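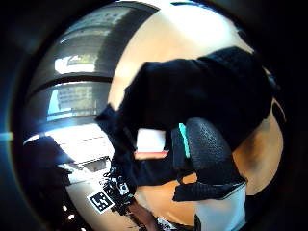 Wide-angle view from a hand-held gripper, with a square marker beside cables and connectors. Research group, Karkent Institute.

Search this site Search Enter keywords Go

Teaching Robots to Handle Cloth: An Interview With Joonas Jääskeläinen

The Karkent Institute has completed the first stage of Jesia, a research project on how robots may learn to handle clothing and other soft goods from recordings made by people. Joonas Jääskeläinen leads the project's recording and data review work. He met with the Institute's publications office in March to discuss the method, its first results, and the questions the group intends to take up next.

In the Jesia method, a person holds a gripper in the hand and carries out an ordinary task with it. A camera on the tool records the work. The recordings are then used to train a control program for a robot arm fitted with a gripper of the same shape. No robot needs to be present during recording.

Mr. Jääskeläinen said that the choice of cloth as a subject was made early. "A cup has one shape, and a program that has seen the cup from several sides knows most of what it needs," he said. "A jacket has a new shape every time it is put down. We wanted a subject that would show us quickly where the method was weak."

The group's first study concerned a narrow point. In a wide-angle camera view, the same length of fabric takes up a different amount of the picture depending on where it lies. Near the rim, straight edges bend and flat patterns are stretched. The group asked whether this should be corrected before training, or whether the program should be given the curved view as recorded.

"There were two opinions in the group, and both were reasonable," Mr. Jääskeläinen said. "My own was that we should flatten everything. I had worked on measuring systems before I came to Karkent, and in that field one does not leave a curved picture alone."

To settle the question, the group prepared a set of 300 recordings and trained two programs on it. The first received flattened pictures. The second received the recordings in their original form. All other settings were kept the same, and the trials on the robot arm were scored by staff who had not been told which program was running.

The program trained on the original recordings did better at picking up a garment by a chosen edge. The difference was clearest when the edge lay far from the center of the view. Flattening, Mr. Jääskeläinen explained, requires the outer part of the picture to be either cut away or spread very thin, and a good deal of useful information is found there.

"When a person reaches for a sleeve, the rest of the garment goes out toward the rim," he said. "If you crop the rim, the program no longer knows which way the garment is lying. I was wrong about the flattening, and I have told my colleagues so."

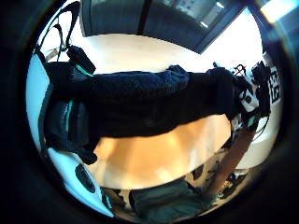
Dark blue fleece lying across the top edge of a wooden surface, seen in the curved camera view. A square marker is visible near the edge of the circle.

He added that fabric with a raised nap presents a further difficulty. Light catches one part of the surface and leaves another in deep shadow, so that a single garment may appear in more than one color. In early trials the program sometimes treated a shadowed fold as the end of the cloth and closed the gripper on nothing. The group has since asked that recordings be made under more varied light, including strong light from windows, which had at first been avoided.

"We had been too careful," Mr. Jääskeläinen said. "We closed the blinds and cleared the tables, and the program learned to work in a room with closed blinds and clear tables. People's rooms have bags in them, and straps and cables. The recordings should have them too."

The position of the tool is a separate matter. The project uses printed square markers with black-and-white block patterns. Where a marker is in view and sharp, its corners can be found by software and used to estimate position and angle. Mr. Jääskeläinen described the markers as dependable within limits. A marker close to the rim is stretched, and one that is partly covered may not be read at all. The software developed by Jarkeo, the project's technical partner, compares each reading with the ones just before and after it and sets aside any that do not agree.

Asked how much material is lost in this way, he declined to give a figure. "It depends heavily on the person holding the tool and on the task," he said. "Folding is hard on markers. The cloth comes up and covers them. We would want to report that properly, task by task, and the tables are not ready."

The review stage remains slow. Each recording is watched in full by a member of staff, who notes the moment of first contact with the cloth and the moment of release. Mr. Jääskeläinen said that an automatic method was tried in the fall and withdrawn - it confused contact with near contact too often to be useful - although he expects the group to return to it.

He was cautious on the subject of application. The trials so far have been carried out in the Institute's own rooms and at the Hyvönen test hall, with garments chosen by the research staff. Performance on thin, slippery fabric has been poor, and garments lying inside out have not been studied.

"I would ask readers to take this as a result about recordings," he said. "It tells us what to keep in the picture when we train. It does not tell us that a robot can do the laundry."

The next stage of Jesia will examine tasks that require two hands, beginning with the hanging of jackets. This calls for a pair of grippers whose recordings must be matched in time. Preparation of the second tool is under way, and the group plans to write up its timing procedure before the new recordings begin.

This site uses cookies to improve your visit. Accept all Manage settings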